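Noldale blanket drive passes 2000 as drop-off moves to Clutholm hall

Posted 10 August 2023
By Kiprono Athumani

NOLDALE -- More than bedding now. The blanket drive that started in March with one shelf at the Temba Street laundromat has taken in 2341 blankets, throws and quilts, organizers said this week, and it has run out of room. Drop-off moves to the Clutholm hall starting this month. Side door, not the front.

Most of what comes in is plush. Fleece, minky, the fluffy stuff. Families ask for it first and it's also the hardest to get ready, sorters say, because of the nap. Brush it one way and it looks new, brush it the other and it looks slept on. The raised-dot kind in mint green has been going out as quick as it comes in. 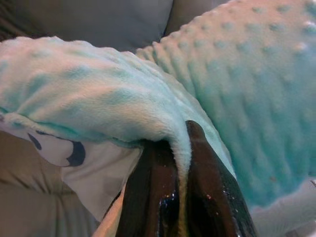

What they will take

Throws, baby blankets, twin and full size quilts. Small holes OK if they can be stitched. Clean, please. The laundromat has been running 85 loads a week for the drive and would like to run fewer.

No electric blankets, no foam toppers, no pillows without a cover. Decorative pillows are fine as long as the case comes off -- leaf prints, stripes, whatever. Sequined or glitter fabric goes in a seperate bag, tied shut. It sheds on everything, and minky holds on to it.

Bags should be marked with the size. If you dont know the size, write "throw" or "bed" and leave it at that.

Folding, or not

There was some back and forth over folding. The first batches came in rolled tight with rubber bands and the pile was crushed flat in places. Donors are now asked to leave plush blankets loose, draped over a couch or chair back for a day after drying, then folded once the long way and once across. No bands, no string, no vacuum bags.

A fluffy blanket left over a cushion for a day won't be flat and won't stack nice. Thats fine, the sorters say. Shelving at Clutholm is deeper than at the laundromat and there is space for a loose fold. 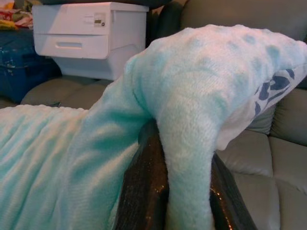
Photo: Noldale blanket drive

Where they go

The drive sends to 138 households on its current list, plus the overnight shelter and the two family rooms at the clinic. Requests are filled in the order they come in. Color can be asked for but not promised. Kids ask for green and purple mostly. Adults ask for heavy.

Bunetti, the furniture store on the north side, has given the drive four used couches for the new space. Two will be used for airing and two are for people to sit on while they wait. A third spot for airing may open upstairs if the hall gets its window fixed.

The shelf at the laundromat stays up through the end of the month for people who have not heard about the move. After that it's Clutholm only. Pickup from home is possible for anyone with five bags or more, leave a name and number at the laundromat counter.

Sorting is mornings. Bring a lint brush if you own one -- the drive has three and two of them are worn out.

Correction: an earlier version of this item gave the old start month for the drive. It was March.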